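Grida Pedestal Drink Dispenser
Item 944
Sold by Stadbridge Catering Supply

Overview
Specifications
Care
Delivery and returns

The Grida is a tall countertop dispenser for cold drinks. It is made for breakfast rooms, meeting rooms, break areas and buffet lines where people pour for themselves. The cylinder sits on a chrome pedestal, which puts the tap high enough for a short tumbler to stand under it. The pedestal is mounted on a rectangular stainless steel tray with rounded corners and a raised rim.

A slotted drip grate is set into the front of the tray, directly below the tap. It lifts out for washing. The tray behind it stays fixed to the pedestal foot.

The cylinder is clear, so the color of the drink shows from across the room. Dark drinks such as iced coffee, cola or black tea make it look almost black when full. Fruit drinks and water with sliced fruit show through clearly.

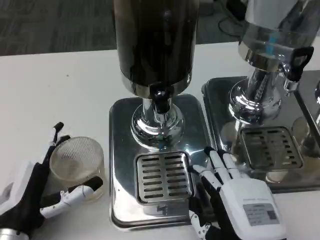

Can I use the Grida for hot drinks?
The cylinder is made for cold and room temperature drinks only. Let brewed tea or coffee cool completely before you fill it. For hot service, see the Lachance insulated urns.

Specifications

Model: Grida Pedestal, single
Item number: 944
Height with lid: 17 inches to the tap collar is not a usable shelf clearance; allow 18 inches above the counter for the pedestal and lower cylinder, plus room to lift the lid
Finish: polished chrome collar and pedestal
Tray: stainless steel, rounded corners, raised rim
Drip grate: stainless steel, horizontal slots, removable
Tap: black handle, chrome spout
Power: none required
Assembly: by hand, no tools

In the box
One cylinder with lid
One collar and tap, fitted
One pedestal and tray
One drip grate
One spare tap washer
Instruction sheet

Setting up

Place the tray on a flat, level table with the tap facing the guests. Set the cylinder into the collar and turn it until it seats. Close the tap and pour in a little water first. Check under the collar for drips. If you find any, take the cylinder out, reseat the washer and try again.

Fill the dispenser where it is going to stand. Do not carry it full, and do not lift it by the cylinder.

If you are setting up more than one, leave enough table between the trays for a person to put down a glass. Keep the tumblers at the end of the line where guests arrive. A wide, straight-sided glass works well under this tap. Tall pitchers will not fit, and bottles should be filled from the kitchen.

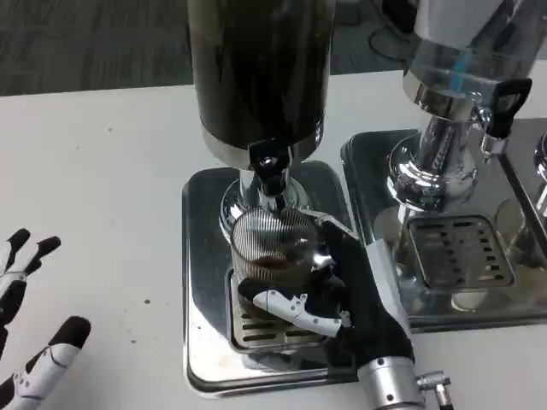
Grida dispenser with dark drink, shown in use with a ribbed glass tumbler. Glassware sold separately.

Care

Empty the cylinder at the end of service. Wash it by hand with warm water and mild soap, then rinse with the tap open. A soft bottle brush reaches the inside of the spout. Tea and coffee leave a brown film if they stand overnight. Soak with warm water and baking soda, then rinse twice.

Wipe the chrome and the tray with a soft damp cloth and dry them right away to prevent water spots. Do not use steel wool or scouring powder. The drip grate may go in the dishwasher. The cylinder, collar and pedestal may not.

Replacement parts
Tap washer, pack of two
Tap assembly, black handle
Drip grate
Cylinder lid
Dutex cleaning brush for taps and spouts

Delivery and returns

Stock items ship from our warehouse in two cartons. Check both cartons before you sign and report damage the same day. Unused dispensers can be returned in the original packing within 18 days. Cylinders that have been filled cannot be returned unless they are faulty.

For hotel and event orders, write to Liette Bouchard in contract sales. For parts and tap questions, ask for Etornam Abugri at the service desk. Please have the item number ready.

Page last updated 8 December 2019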